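Week 4 handout: splitting your data before you train

Hello again, everyone. Today is all about holding some data back, and I do mean before you fit anything at all. Our practice set, Brollen, has 2000 labelled rows -- plenty for a first classifier, and small enough that your laptops won't grumble.

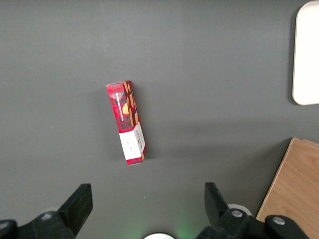
A small, mostly red snack box on a grey tabletop.

Please put 80 per cent of the rows into training, 10 per cent into validation and keep the last 10 for testing. Shuffle first, and set the seed, so that you and your neighbour can compare results over a cup of tea. 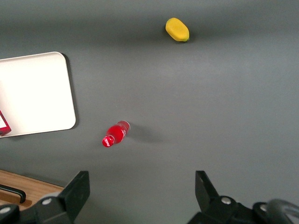 Do watch out for repeated rows, though! Brollen has 150 of them, and if a copy lands on both sides of the split your score will look far lovelier than it deserves to -- I have been caught by this myself, more than once.
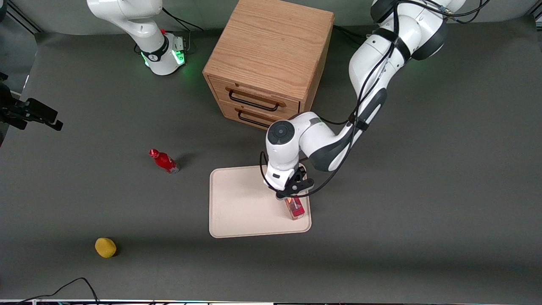
For next week

Run the Tutano notebook up to the end of part two, and bring your validation scores along with any questions.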